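2 min read

At Ralla, the robot learns by being shown. The small team has recorded 3918 demonstrations since March, each one a person guiding the arm through a single task, start to finish.

"I love this part!" says the engineer who runs the sessions. "You do a grasp a little badly, you recover, and that recovery is gold - the model needs to see it."

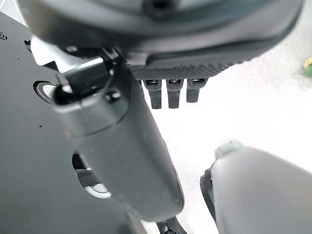

The wrist view matters most to her. "It's so close in, and you get the fingers all the time. We trained on 64 examples once, just to try it, and I was grinning all afternoon."

Next comes a shared set with Meesuk, and she hopes for nearly 2000 more by hand. "Different people, different habits. Bring them all in!"

14 shares · 3 comments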